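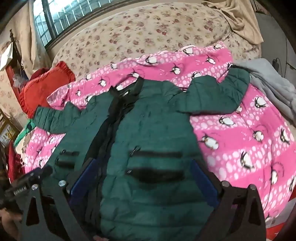
To: Ludunstead Winter Clothing list
Subject: Re: Folding of padded jackets

Members are asked to lay each jacket face up, close all pockets and fold the sleeves inwards before rolling from the hem. Coats for Dadotcombe should reach the store by 4 p.m. — up to 31 will fit in each crate.

The store wrote:
> Several quilted jackets came in with the front zip open and the lining caught in it.
> Should these be sent back or repaired here?

Please repair them here and enter them on sheet 34.

Ludunstead Clothing Office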